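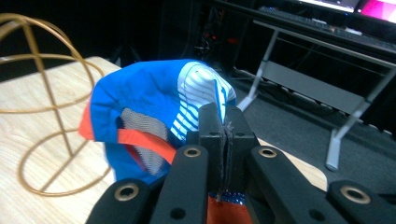 About us

Naltbridge is a small equipment planning shop. We help organizations work out what to buy before they buy it - grippers, arms, tables, storage, the lot - and what it'll cost to keep going after. Robots mostly. Some plain old conveyors.

Started by Mahnaz Soltani and Kvido Charvát, who'd both spent too long on the purchasing side signing for things that sat in crates. First office was over a tire shop. We're 7 people now, and the desks are better.

What we do

Budgets. Quote comparisons. Floor plans. Spare parts lists, which everyone forgets. We read the warranty so you don't have to, then we phone the supplier and argue about it.

Most clients come to us with one number from one vendor and a board meeting on Thursday. That's fine, we can work with that. Better if you come earlier though.
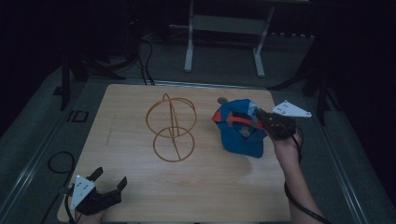

Soft goods are our main thing at the moment. Bags, pouches, anything with a floppy rim. Hard to grip, hard to budget for, and a quote written around boxes won't tell you much. So we ask for handling time on your own items before anyone talks about arms. Do it by hand with grippers first, a few long days of it, and you'll know alot more about jaw size and cable length than any brochure will give you.

Our planning sheet is called Kunden. It has 343 lines. Yes, it's long. Power, network, carpet or concrete, who replaces finger pads and how often, where the cables go, freight, training hours, the colour of the floor tape if you care. Skip what you don't need. Horațiu Tănase looks after it and he does take suggestions, slowly.

How we charge

Flat fee for a plan, hourly after that. No commission from suppliers, ever. A first plan takes about 2 weeks once we have your floor measurments. Rentals can be priced next to purchase in the same plan, just ask at the start please. 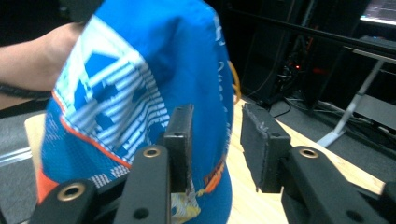 Who to talk to

Oranuch Srithong - new clients, site visits, anything to do with dates.
Ehsan Ghorbani - grippers, fixtures, wear parts, trial days.
Horațiu Tănase - Kunden, spreadsheets, lease or buy.
Mahnaz Soltani - contracts, complaints.
Kvido Charvát - floor plans and wiring. Best before noon.

Recent work

A returns bench for Groltel, priced three ways, they went with the middle one. A second-hand buying plan for Shirazi, still going - phase two gets costed in December. Also a couple of school labs with very small budgets, and we like those jobs. Grant paperwork included, if you send us the forms early enough.

Office is open weekdays from 7. Ring first if you're bringing samples, the loading door sticks and someone has to come down.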